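Wukeck Laundry Service, Hall 2
Checklist for the shared work area, person and robot
Monthly round, November. Filled in by the shift safety contact.

How to read: OK means checked and in order. OPEN means somebody must still do something. N/A means not relevant in this hall. The comments are from me, please write your own under them and do not delete the old ones.

Part A - Before the shift

A1. Emergency stop on the wall works, tested with the robot standing still. OK
A2. Emergency stop on the hand unit works. OK
Comment: The hand unit was lying in the break room again. It must hang on its hook by the door, also during lunch.
A3. Battery charged above the mark, charger cable rolled up. OK
A4. Floor free of things a foot can step on. OPEN
Comment: Clips, caps and small plastic parts fall down and stay there. Before the robot came, we picked them up at the end of the day. Now we must do it before every start, and this time is not in the shift plan. I asked the office to add it.
A5. Stools and baskets have an agreed place. OPEN
Comment: The colleagues put the stool where their back likes it, and I understand them. But the Virk planning sheet has only one position for it. Please let the people who sit there decide the position, and then we change the sheet.

Part B - The robot

B1. Cables at the arms without cuts or worn places. OK
B2. Cable loops cannot catch on a handle or a stool leg. OPEN
Comment: Talex will look at this on the next service visit. Until then, keep the loops in sight when the arms are moving.
B3. Fingers open and close fully, no fibers in the joints. OK
Comment: Lint is our biggest problem with the hands. The brush is in the drawer under the phone.
B4. Screws at the wrist tight. OK
B5. Cameras wiped with a dry cloth. OK
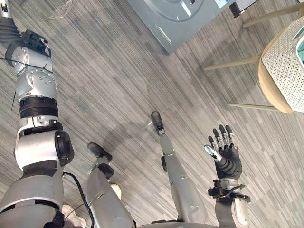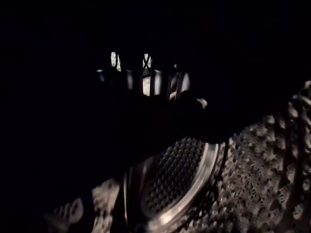
Who is allowed to stop the robot if something looks wrong?
Every person in the hall, including temporary staff and cleaners. You do not have to ask the shift lead first, and you do not have to give a reason on the same day. Write a short line in Part D when you have time.

Part C - The people

C1. Everybody on shift has the two-hour introduction. OPEN
Comment: Two new colleagues from the Sunday shift are missing. They may work at the folding tables until they have it, but not inside the yellow line.
C2. Nobody works inside the yellow line while the robot walks. OK
Comment: It happens less than in summer. I think people are more used to it now, but this is also a danger, because they stop looking.
C3. Noise level at the tables acceptable. OK
C4. Breaks taken as planned. OPEN
Comment: This point is important to me. The robot has no break, so the work comes to the tables without a pause, and some colleagues feel they cannot leave. On one morning we had around 400 pieces waiting before the first coffee. The rule stays the same as before: at break time the robot is set to wait. The button for this is in the Zirkedum menu on the second page. I would like to have it on the first page.
C5. Lifting of heavy loads reduced. OK
Comment: Here I hear only good things. The shoulder complaints are fewer and the older colleagues are glad. A few miss the walking, they say they sit too much now. We could change places every two hours, please discuss it in the team.
C6. Task list explains who does what. OPEN
Comment: The list still has the old job names. It is not pleasant to read that your task is "supporting the robot" when you have done this work for 14 years. I suggested to write the real work: sorting, checking stains, small repairs.

Part D - Stops and near misses since last round

D1. Robot stopped by hand, it came too near to a table corner. No person close. Table moved.
D2. Robot stopped by itself, the reason was not shown. Log sent to Talex, no answer yet.
D3. Colleague stepped over the line to pick up a towel. Robot was set to wait, so no danger, but we talked about it.

Part E - To do before the next round

Add floor check to the shift plan - office
New position for the stool - team at the tables
Cable loops - Talex
Introduction for the two new colleagues - me
New names in the task list - office, second reminder

Paper copy hangs next to the first aid box. For questions call extension 192, mornings are best.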